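3.2 How households sort the everyday tableware

1 comment · 4 shares

We had gone into the Clenmont homes expecting people to talk about their good dishes, the ones behind glass, and a few of them did. Most of the talk, though, kept drifting back to the plain things that get used at breakfast and again at supper, and after a while we gave in and let it drift. Of the 110 pieces that people put forward as "everyday," the greater part had never belonged to a matching set at all.
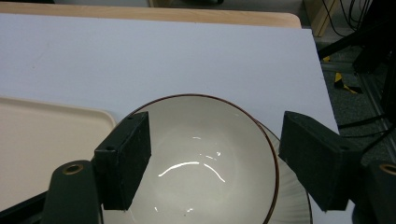 Bowls were the pieces our households had the most to say about, and the warmest things too. Keegan Vachon, who did the May visits with me, began asking people how they told "their" bowl from the rest of the cupboard, and the answers were nearly always about the edge. A thin reddish-brown line around the rim, as on the glossy white bowl in Figure 4, is enough for a family to speak of "the brown-rimmed one" for years, even when the bowl is otherwise as plain as can be. Clear glass was another matter. Ribbed glass plates went by their size or by the food they usually held, and hardly ever by their looks (the Doucette family, who own a good many, simply said "the cake ones").

Figure 4. Tableware from the everyday group: bowl, glass plate and tray.

Trays puzzled us more, I must admit. We had filed them with the serving pieces, following the Junach scheme, and then had to take them out again when we saw how freely they moved about the house, carrying toast one hour and holding keys and mail the next.
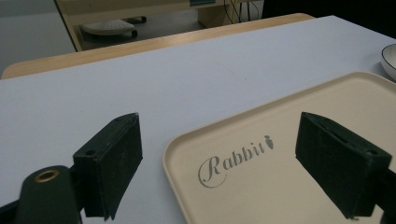 What seemed to settle a tray's place in the home was whether it had a name. A printed word or a little emblem gave people something to call it by, and a tray that could be called for was fetched far more often than a blank one. In 10 homes the name had passed on to the shelf where the tray was kept, a habit we come back to in Section 4.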